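March, 14:10, bench 2

Folding out the assembly steps for the Wastimo side table, second unit. First unit went together on the floor and picked up scuffs along the rim, so the bench now has the black cloth on it. Top goes face down, ribs up.

Parts as received: one molded top, off-white, and four push-fit tubular legs. No hardware in the carton. The instruction sheet has one drawing and no text apart from the Verkell part number.

Measured before starting:

- top, long side: 800 mm
- weight, top only: 2,240 g
- leg insertion depth, marked in pencil on the spare: 40 mm

Fit notes from unit one, carried over:

1. The leg wants to go in square to the panel. Started at a slant it catches on the lip of the socket and feels seated when it is still well short of the pencil mark.
2. Turning the leg a quarter (90 degrees) while pushing helps over the last stretch. More than that did nothing useful.
3. Press over the corner, with the rim supported on the bench. Pushing with the corner hanging past the edge flexes the whole top.
4. Check each leg against the mark before starting the next. Unit one rocked and the short leg was the third one in.

Hanan Hakim asked whether the X-shaped ribs in the middle carry load to the sockets or only stiffen the panel against sag. I think both, given that there are diagonals running out toward the corners, but I have no section drawing and would not put it in the report. Left as an open item.

Order for this unit is far right, near right, near left, far left, seen from the front of the bench. Loose legs stay on the right side of the cloth so they don't have to be passed across the top. 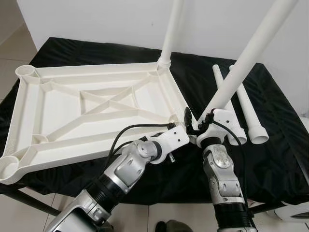 Pull-out check is to be done with the top still inverted, one leg at a time, hand force only for now. The Pangaribuan spring scale is out for calibration, so no numbers until it comes back. Record yes/no for movement at the collar and note which corner.

After that, flip with two people holding the rim. Don't lift by the legs; they are push-fit and nothing retains them.

To do:

- ask Musano for the tolerance on the leg ends
- rocking check on the flat plate, all four feet
- photograph the socket lips on unit one for wear
- relabel the spare leg, pencil is rubbing off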